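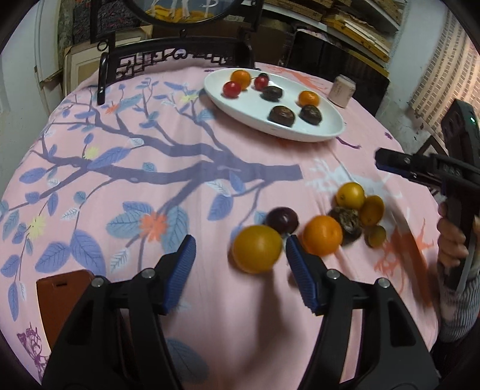

From: Volkan Eren
To: headphones list
Subject: Re: Plavico wireless set, mic drops out in long sessions

Hi all,

Replying to Muammer's message from last night. I left his text in so the people on digest can follow.

Muammer Aydoğan wrote:

> I bought the Plavico over-ear set in March, mostly for
> games and for voice chat in the evening. Sound is fine.
> The problem is the microphone. After an hour or so the
> others tell me my voice goes thin and then cuts out for
> a few seconds. It comes back by itself. Music and game
> sound never stop while this is going on.
>
> I have tried the other USB port, the front one, and a
> different computer. On the laptop it took longer to
> happen but it did happen. Firmware is the one it came
> with. The Fillo utility says there is no update, but it
> also says "last checked: never", so I don't know what
> to believe.
>
> Is this a bad unit, or do they all do it? I can still
> return it but I would have to pay the shipping.
>
> Muammer

I have had the same set for longer than you and I saw the same thing in the first weeks. I don't think yours is a bad unit. There are 2 separate problems and they look alike from the other end of the call.

The first is the "last checked: never" line. Fillo only checks for updates if it was started with the dongle already plugged in. If you plug the dongle in afterward, the headset shows up and all the sliders work, but the update check never runs. Close Fillo completely (from the tray icon, closing the window only hides it), plug in the dongle, turn on the headset, wait for the steady light, then start Fillo. Mine found an update straight away. The update takes a few minutes and the headset restarts twice. Don't turn it off in between, even if the progress bar sits at 100 for a while. Mine sat there long enough that I went to make tea.

After the update my dropouts were fewer but not gone. That was the second problem, the noise filter. In the microphone tab there is a filter with levels from 0 to 3, and it ships set to 3. At that level it seems to treat a steady voice as background noise if there is a fan running in the room. I set it to 1 and my friends stopped complaining. At 2 it still clipped the ends of words. You lose a bit of noise removal, so they may hear your keyboard. Mine do.

One more thing to look at. If your chat program has its own noise removal, turn off one of the two. I keep the one in the chat program off and leave the headset's at 1. With both running I sounded like I was in a pipe.

On range, I would keep the dongle on a short extension cable where it can see the headset. The rear ports on my machine are next to the wireless antenna and the mic signal was worse there. The game sound held up fine in the same spot, so you would not notice unless somebody told you. You say the front port made no difference for you, so maybe this part doesn't apply.

As for the battery, I never got the number on the box. With the filter on and sidetone on I get a bit less than two evenings. Sidetone off helps more than lowering the volume does.

About returning it: I would try the update and the filter first, one at a time, and give each one a full evening. If it still cuts out with the filter at 0, then I would send it back. Before that, ask the shop whether they cover shipping on a fault. Ağca did when my old Esau set lost its left channel, but I had to ask, and they wanted a recording of the problem. Record a few minutes of your own mic now while it still fails, so you have it.

For comparison, the Esau had a better microphone than the Plavico in every way I could hear, and it was wired. I paid 2,973 for it and it lasted over 3 years. The ear pads went first. I moved to the Plavico for the wireless and for the lower weight, and I would not go back, but if voice matters most to you then wired is still worth a look.

Could you post your firmware number after the update? It is in Fillo under Device, at the very bottom, in small gray type. I would like to know if they are shipping a newer one than mine.

Volkan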